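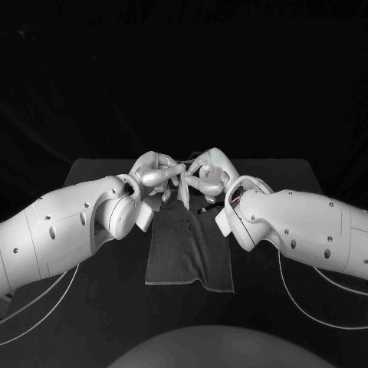

Ticket 472: border map shows peace treaty as cancelled
Logged by Howard Pickering, July
19 comments

Problem: the Talar ceasefire page lists the 2023 withdrawal agreement as "void". Both governments believe it is still in force, and one embassy has written to say so, at length.

Tried first: cleared the cache. The treaty remained void.

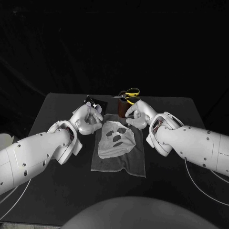 Tried second: re-imported the text from the Plimcombe archive. It is now void in two languages.

Friday, 10.40: found it. The status field reads the expiry of each clause, and clause 4 (pull back 3000 metres from the river) expired when the troops finished pulling back. The software takes a kept promise for a dead one. 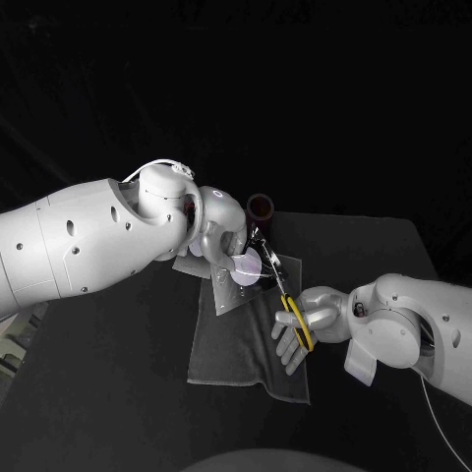
Left hand, fingers curled downward.

Fix: status now comes from the signature page. Talar is in force again. The Dobson accord, which did collapse, is also in force, so I have set that one by hand and would ask people to leave it alone. 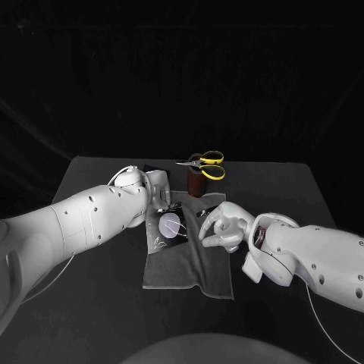
Two arms at the table, black backdrop behind.

Still open: the Umton grain protocol has no status at all. Diplomats tell me this is correct.

Share | Contact the map desk | Back to top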